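Print this page | E-mail this message

Illomell District Cricket Association – Clubs Mailing List
Subject: Re: Twenty20 competition, draft playing conditions
December 21, 2022

Dear club secretaries,

The Association thanks those clubs that replied to the draft playing conditions for the Twenty20 competition. One submission, received from the Bustos club, raised matters that affect every entrant, and it is quoted below with the club's permission.

> We support the new competition and intend to enter a side. Our
> members are concerned, however, that the entry fee of $500 falls due
> before the draw is released. A club that cannot field a team on the
> allotted dates would have no means of recovering its money.
>
> We also ask whether matches at Fikmont will be played on the turf
> wicket or the synthetic one. The draft refers to both. Our bowlers
> would need to know before pre-season training.
>
> Finally, the draft does not say what happens when rain prevents a
> result in a semi-final.

The Association has considered these points and responds as follows.

Entry fee

The fee will remain at $500 for each senior side. Payment may now be made in 2 parts, with $300 due on nomination and the balance due once the draw has been published. A club that withdraws before the draw is published will have its first payment returned in full. No refund will be made after that time, as grounds and umpires will already have been booked.

Grounds

All matches at Fikmont will be played on the turf wicket, subject to the ground being passed fit by the umpires. The reference to the synthetic wicket was carried over from the junior rules and has been removed. Matches at the Ernato ground are not affected.

Rain-affected matches

If no play is possible within 30 minutes of the scheduled start, the umpires may reduce the number of overs. A semi-final that is abandoned without a result will be awarded to the side that finished higher on the ladder. The final has a reserve day – clubs should make sure that their players are available for it.
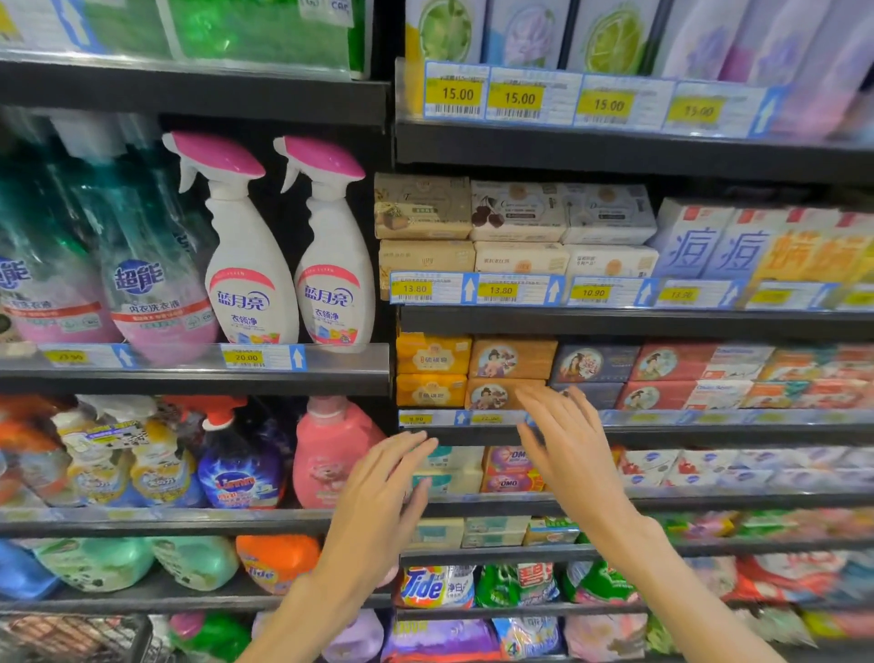
Next steps

The revised playing conditions will be sent to this list with the nomination form. Clubs that wish to propose further changes should do so in writing, quoting the clause number. Proposals affecting the format of the competition will be held over until the annual review in July.

Player registrations are handled separately and should not be attached to replies to this message.

Yours faithfully,

Competitions Secretary
Illomell District Cricket Association

Page last updated with this message

Contact the Association | Copyright Illomell District Cricket Association | Back to top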